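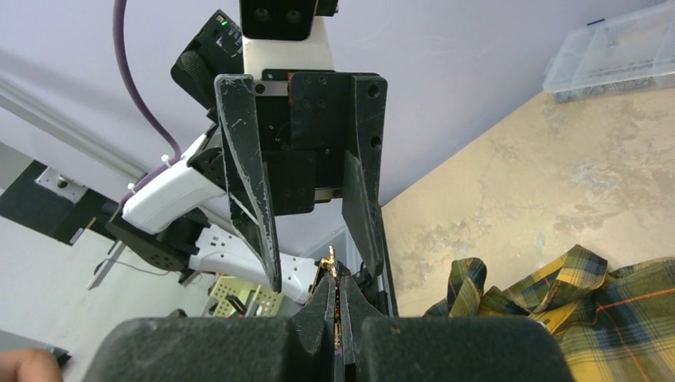 Caderno da oficina -- junho, cartões e álbuns

Pesquisar no caderno OK

Comecei a manhã a cortar bases para os cartões da Kereama e já gastei mais papel do que queria! O bloco novo da Betance é lindo (aquele verde-azeitona, meu Deus), mas racha na dobra se a gente vinca contra o fio. Estraguei três folhas até me lembrar de virar o papel. Fica escrito para quem pegar no bloco a seguir: vincar sempre ao longo do fio, com a dobradeira deitada, e só depois dobrar.

Segunda teima do dia: a tinta. Carimbei as folhas de feto com a almofada castanha e esperei 7 minutos antes do pó de relevo. Demais, o pó já não agarrava nas pontas. Na tentativa seguinte deitei o pó logo a seguir ao carimbo e ficou bem melhor, com o contorno inteiro e um brilho bonito. A pistola de calor a uma mão travessa do papel, senão encaracola tudo.

Para o álbum Stakarbridge decidi páginas com bolsos e nada de fita-cola normal -- a do ano passado amarelou toda. Cantos cosidos à mão com linha encerada. Demora, mas gosto tanto do resultado que nem me queixo.

Encomenda da Cilley: 40 convites e 90 etiquetas, papel creme, carimbo da andorinha. Ainda não sei se o envelope vai forrado. Fiz um com sobras de papel às riscas e outro liso, estão os dois na prateleira de cima, digam qual preferem.

Falta:
- limpar os carimbos transparentes (só água e sabão, por favor)
- lâmina nova na guilhotina
- arquivar a amostra 1780, a do fundo aguado
- experimentar o feto em branco sobre papel kraft, amanhã depois das 10h

Imprimir | Enviar por e-mail

Contacto | © Caderno da oficina | Voltar ao topo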